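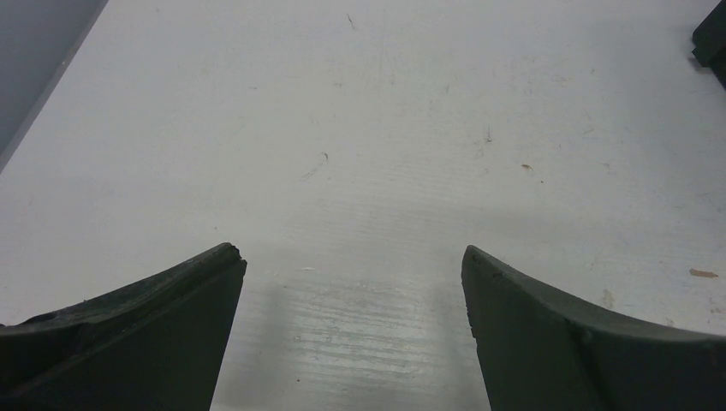
**Wk 4 – Work surfaces: care, cleaning, when to give up on one**
Notes by C. Carhuamaca, for the bench practical in March

Pale tops first. They show everything: streaks, smudges, specks, fine scratches. People pick white because it looks clean, then complain.

**Before you wipe, look**
- get your head low, light from the side. Streaks show up at an angle, much less from straight above
- fingernail test. Catches = scratch. Slides over = probaly residue
- printed grain vs. real grain: run a damp finger *across* the lines. Printed usually feels flat

**Wiping**
1. Dry brush the grit off. Grit under a cloth is where half your scratches come from
2. Damp cloth, drop of dish soap, go with the grain
3. Second cloth, plain water. Most streaks are leftover soap!!
4. Dry it. Don't leave it to air

Alcohol (70%) for ink and marker only, small patch first. No scouring pads, no powder.

**Glossy patches**
Spot shinier than the rest? Either build-up (comes off with soap, maybe two goes) or the finish has been rubbed smooth by use. If its the second, cleaning won't fix it. Write it down and move on.

**Replace or keep**
Marks you can see but not feel: keep. Swollen edge, lifting corner, water getting under: replace. Clason handout has the edge repair steps, read pp. 4 to 6 before the practical.

Bring: two cloths, soft brush, flashlight. Gloves are in the drawer by the sink.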